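Home | Stories | Serial | Archive | About

Six Hundred Doughnuts

7 min read

The job at Rarkberg was advertised as teaching. I had done some teaching, fractions mostly, and thought I knew what the word meant. On the first morning they gave me a stool, a foot pedal and a pair of handles that moved a robot arm on the other side of the bench, and told me to pick up a doughnut.

I picked it up. It took four minutes and left a dent.

"Lovely," said the shift lead. "Save that."

"It's squashed."

"It's still an example."

The contract was for a bakery chain called Vekside, which wanted an arm that could move cakes from one box to another without a person being paid to stand there. The learning system was called Mevudley. It lived in another building and we sent it our work every evening, as you might send laundry. Each attempt counted as one episode, and an episode began when you pressed the pedal and finished when you pressed it again. Vekside had paid for 600. After that, we were told, Mevudley would understand doughnuts.

I asked what understanding would look like.

The shift lead said it would look like the arm picking up a doughnut.

I got better at it, which surprised me, and slower to complain, which surprised me more. You learned to come in from the side and stop closing the fingers a moment before you wanted to. You learned that icing was slippery and that sugar was worse. At first I hesitated over every box, and I supposed the hesitation would be taken out afterwards. I was wrong. By June there were 503 good episodes on the board, and in a fair number of them you could watch me stop halfway down and have a think.

We held the first trial that month. The handles were put away in a drawer and Mevudley was given the arm. It travelled out over the bench, came down towards the box, and stopped. It hung there for as long as it would take to wonder whether you had locked the back door. Then it carried on.

"It's planning," said the man from Vekside.

"It's me," I said. "I do that when my neck hurts."

He wrote something down. I don't think it was what I had said.

It missed the doughnut on that attempt and on the next, and on the third it lifted the corner of the paper and held it up very gently, like a waiter. The people who had come over from the other building were pleased. They said the grasp was excellent. They said what was needed now was variety: plain ones, glazed ones, ones with bits on, boxes turned at odd angles. Another 40 episodes should cover it. I wondered how anybody had come by that number, and asked, and was told that it was what there was money for.

So I went back to the stool. I turned the boxes by hand between goes and tried to be various. It is hard to be various on purpose. I caught myself turning each one a little to the left, and then, when I corrected for that, a little to the right, and I could imagine Mevudley in its building patiently learning that the world leaned one way before lunch and the other way after.

At ten to five there was a chocolate one with chopped nuts, set crooked in its box on a liner that said YUMMY and SMILE in red. I brought the fingers in low, one green pad over the corner of the cardboard and the other well clear to the right, and held them open. 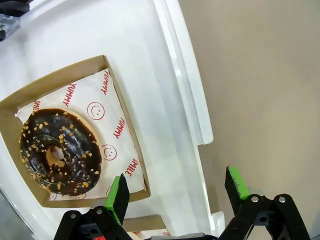
Bhardwaj said over the headset that the nuts would be a problem, that Mevudley had never been shown nuts and would very likely decide they were the doughnut and go after them one at a time.

"Then what am I meant to do about it?"

Pick it up nicely, Bhardwaj said, and do it a lot.

I said that a child would need to see it once. There was a silence on the line in which I could hear somebody else's kettle. Bhardwaj said that a child would eat it, and that Vekside had been quite firm on the point.

I kept my foot off the pedal and waited for my neck to settle. I was trying to go down in one smooth movement, with no stopping, so that there would be at least one of those in the pile. I got most of the way. Then I thought about the back door.

"Save it?" said the headset.

I looked at the board, and at the clock, and at the stack of boxes still to go.

"Save it," I said, and reached over to turn the next one, a little to the left.

3 comments | Share

Previous story | Next story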